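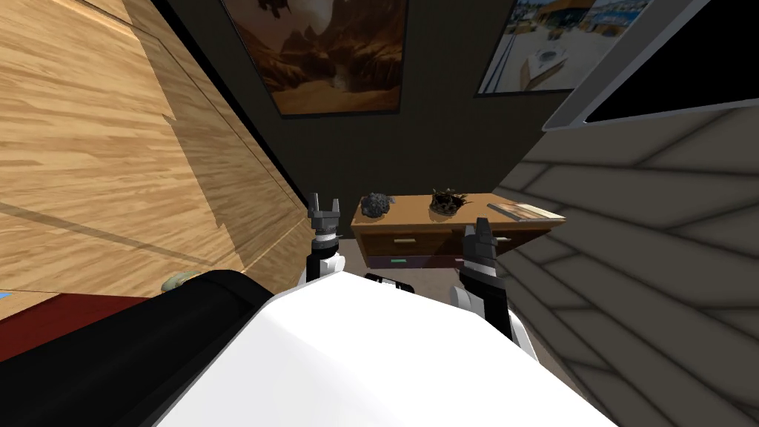 Re: [shop-list] Drawer pulls in sim, round 2

Hi all,

Thanks for the quick answers last night. Quoting the bit I want to pick up on:

> Before you blame the gripper, try it with one arm. Our Cirnetti build
> did the same thing for weeks. The wrist would come in too low, catch
> the lip of the drawer and then the planner would give up. Also, what
> is your head camera doing? If the view is rolled and your transform
> isn't, every approach will be off to one side.

OK so yes, the camera. I went back through the Jaltero config and the roll on the head mount is still whatever I typed in when I was fighting with the neck bracket in December. You can see it in the render up top, the whole room is leaning, dresser and all. I had gotten so used to it that I quit noticing!

What I've got right now is both arms in front of the dresser with the grippers empty and nothing in them. The right one sits in front of the right-hand drawer, low, over the bottom edge of the front. The left one ends up out by the front left corner, which is no use for a handle. I'd like to sort out the right arm first and just park the left.

A few other things people asked:

The room is the stock bedroom from the Kekus pack. I haven't moved any furniture. It's a tight gap, with the wood surface on one side and the plank wall very close on the other, and I think the right elbow is going to hate that wall.

I left the rock, the twiggy thing and the magazine on top of the dresser. They're for later, once drawers work. The magazine hangs over the edge a little and I kind of want to see if the arm can use that.

Out of 700 runs over the weekend, 11 got a drawer open. Those were all with the old De Smet wrist limits, so make of that what you will.

Does anybody have a roll correction they trust for a neck like mine? I can measure it on the real one at the shop, but the bench is taken until evening and I'm impatient - I'd rather start from somebody else's number and fix it after.

Will post the log when I get home.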